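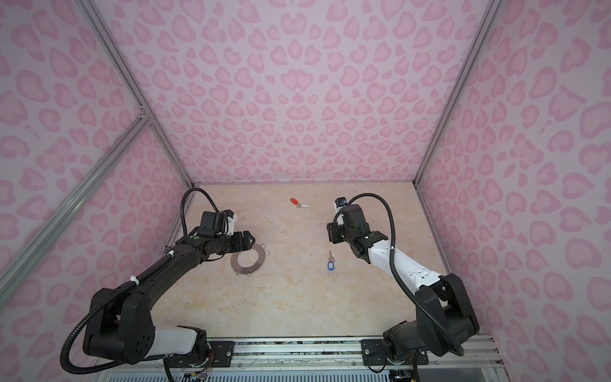
Slide 1. Red tag, blue tag, one key each, and a ring.

Keys: who has them, where are they, why does it cost so much
Ultimcombe building managers' meetup, November 8, 2020

Start quick, we're only on for half an hour and the last talk ran over. Say hi. Ask people to get out whatever keys they have on them. How many can you name? Wait for the groans.

My story first. Took over the Lykkegaard building in August. Got handed a coffee can. Some 200 keys in it, no list. Maybe a third had tags and the tags said things like "side" and "new." New when??

Took six evenings to try them all. Most fit nothing. Don't do the whole story of the boiler room door, no time. (If someone asks, yes, it was the first key I tried.)

Money part. Bill for rekeying the ground floor: $2,525. Slow down here, say the number twice. All because one master went missing and we couldn't say who had it last. Locksmith was fine, price was fair, it was on us.

Color tags
Color is for grouping. One color per floor or one per kind of door, pick one and stick to it. We do red for outside doors, blue for inside. Don't go past four or five colors, people start saying "the greenish one."
Never put the address on the tag. Never the unit number either. Use a code, keep the code list someplace else, locked.
Pen fades on the paper inserts. Pencil holds up better than you'd think. Check them once a year.

Rings
Big ring = big loss. We had one ring with everything on it, went home in somebody's coat for a long weekend. Split them up. Contractor gets the doors for that job and thats it.
Solid rings with smaller rings hooked on are ok for sets that always travel together. Stamp the count on the big one.

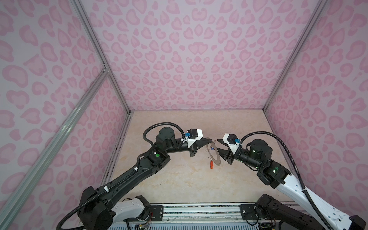 Slide 2. Leopard print on three sides, plain floor.

Where you set them down
Keys vanish on busy stuff. Patterned rug, cluttered desk, the printed tablecloth in our lobby. Plain surface, light color, good lamp. We painted the inside of the key cabinet off-white, one can of leftover paint, best hour I spent all fall.
Hooks at eye level. Outline or number behind each hook so an empty one shows. Walk by at closing and look for gaps, takes ten seconds.

Sign out sheet
Name, code, time out, time back. Four columns. We tried Druta for this, the app, and it was ok but folks wouldn't log in with their hands full. Went back to a clipboard on a string. Pen on a string too.
Overdue = phone call same day. Not an email.

Copies
2 spares per door, no more. One in the cabinet, one off site.
Ask about restricted blanks. We went with Trondus on the outside doors, the copy has to be ordered with a signed card. Slower, yes. Tenants grumbled for a week or so.
Dont let anybody pay a deposit in cash, it gets messy at move out.

What I'd still like to fix
Mailbox keys. Total mess, open to ideas.
The old padlocks out back, three brands, no codes.

Questions. Handout is by the door, it's the blank sign out sheet and the tag code list. Take one for the night crew too.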